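Murkton update moves old test devices to a separate list

Fri 2 September

The small team behind Murkton, the device testing service for independent app developers, has released version 9 of its desktop client. The biggest change is in how the program handles older phones and tablets.

Until now, Murkton showed every device in one long list. A developer who wanted to run a build on a current phone had to scroll past many models that no longer receive system updates. In the new version these models are moved to a second list with the name "Archive." They can still be booked, but they are not selected by default when a test plan is created.

"We had a lot of discussion about this," says Solène Texier, who leads the client team in Cleltville. "Some customers still have many users on old tablets, in schools for example. We did not want to take these devices away. We only wanted that a new customer does not begin with them."

The service has 992 devices in its racks at the moment, and 89 of them have gone to the archive list. A device is moved when its maker has not published a security update for two years. Developers can bring a model back to the main list of their own account in the settings, under Devices. This choice is kept after an update of the client.

Version 9 also changes the test reports. Screenshots from different screen sizes are now placed side by side, and text that is cut at the end of a label is marked in yellow. The function worked only for English labels in the beta, but the final release supports 11 languages. Right-to-left languages are not included yet. According to the release notes, they are planned for December.

Not everybody is happy with the update. Chukwuemeka Bako, who makes a bus timetable app called Hivcombe, wrote on the Murkton forum that two of his saved test plans were empty after the installation. Both plans had used archived devices only. Texier confirmed the problem and said that a correction is in preparation. Until it is ready, she recommends exporting the plans from the old client before the update is installed. Exported plans open normally in version 9.

Zoi Tzavaras, a developer of recipe and kitchen timer apps, took part in the beta for several weeks. She likes the new reports most. In her app the names of the cooking programs are long, especially in German and Greek, and she used to look for cut labels by hand on each screen size.
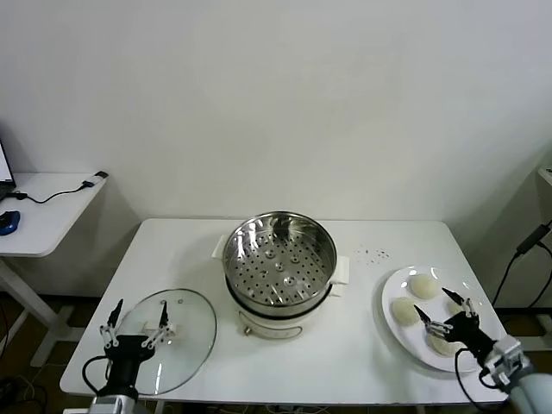
Do I have to pay again for version 9 if I already have a Murkton subscription?

The update is free for all paying accounts, monthly and yearly. Customers who bought the old single license for version 8 can continue to use that version, but they need a subscription for the new reports.

The client can be downloaded from the account page. It is also offered through the automatic update, which is being switched on in steps, so some users will see it later than others. Version 8 will receive corrections for serious errors until the end of the year.

The command line tool is not part of this release. Hélder Ramalho, who maintains it, wrote in the forum that the tool reads the archive list already, but it cannot change it. Scripts that call an archived device by its full model name will work as before.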